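Folding a Big Checkered Cloth So It Stays Flat
By Keegan Lévesque
05/11/2019

A large cloth is awkward to fold alone. The corners wander, the middle sags, and by the third fold the edges are off. The steps below work for picnic blankets, table covers and light throws. A checkered one is the easiest to learn on, because the pattern shows you where straight is.

1. Shake it out and look it over. Do this before you fold anything. Crumbs left inside get pressed into the weave, and a small stain is a lot easier to treat now than next August.

2. Lift from a fold. To get a cloth off a long table, gather a bit of the fabric and raise it slowly. If one side hangs lower than the other, pull up the long side first so the weight doesn't drag the rest down after it.
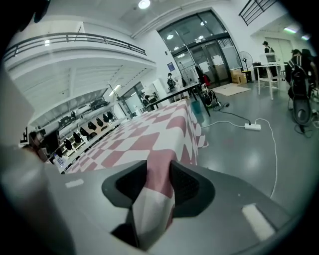
3. Pick your spot. You need a clear patch of floor larger than the cloth. A smooth, hard floor is best. Carpet grabs the fabric and you end up chasing wrinkles from one side to the other. Sweep first, and move cords out of the way if you can.

4. Spread it all the way out. Don't try to save time by starting with it half folded. Walk around it once and tug each corner outward, then check that the rows of squares run straight.
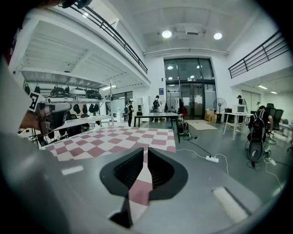
Pink and white checks laid out in front of the black-legged table.

5. Smooth from the middle. Kneel or sit at the near edge and push the slack away from you, then out to the sides. Puckered edges are normal on soft cloth – press them down and move on. Ironing is only worth it for a table cover that will be used the same day.

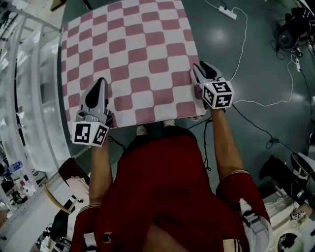 CUMLEY HOUSEHOLD CLUB – Linens and Laundry

6. Hold one side and move the other. This is the step people skip. Keep one hand pressing on the part that should stay put and use the other to bring the edge over. If both hands move at once, the whole cloth slides. Match the edge to a line in the pattern, then flatten the fold with your palm.
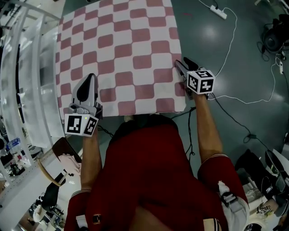
7. Fold in half, then in half again. Go the same direction both times to make a long strip, then fold the strip from one end. Rolling works too, and leaves fewer hard creases – I roll mine if it's going in a closet for the winter.

8. Store it dry. Even a slightly damp cloth will smell musty in a closed bin. If you aren't sure, hang it over a chair back overnight and put it away in the morning.

Related tips
Getting Candle Wax Out of a Table Cover
2 Ways to Fold a Fitted Sheet
Labeling Storage Bins
What to Do With Odd Napkins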